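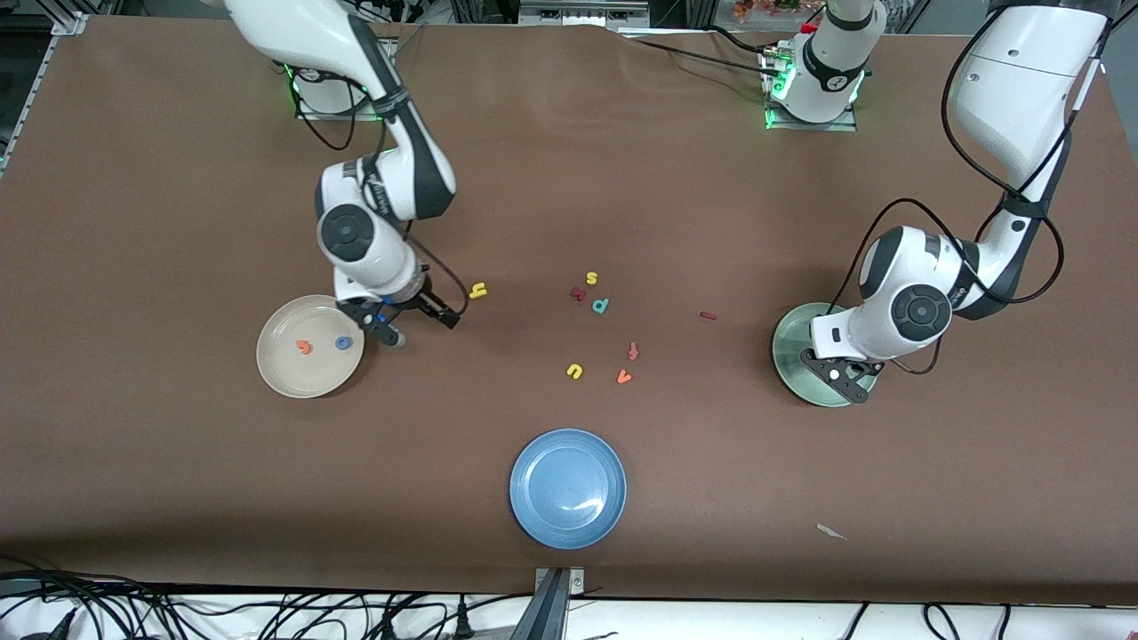
Figure 4. Foam letters used in the sorting task, two of them on the plate.

3.2 Materials and scoring

Letters were soft foam, lower case where we could get them. Colour was not controlled across sets (see Limitations). Children in the Lewis and Cedeck kindergartens worked one at a time at a low table, mornings only, before snack. Prompt was always the sound, never the letter name. A child who put the right letter on the plate scored one; self-corrections counted if made before the next prompt.

Total of 1,098 trials from 122 children. Dropped 190 trials: fire drill at Cedeck, plus sessions where the prompt order was read out wrong. Remaining trials double scored by Yolanda Begay and the first author, disagreements settled by talking them through.

Vowels were harder than consonants at both sites, as expected. The o/a confusion was the most common error and did not favour either centre. Reversals (b/d, p/q) are analysed seperately in 3.4, as foam peices can be flipped over and a reversed letter may only mean an upside-down one. Home language was taken from the enrolment form, left blank by many families, so we do not model it here.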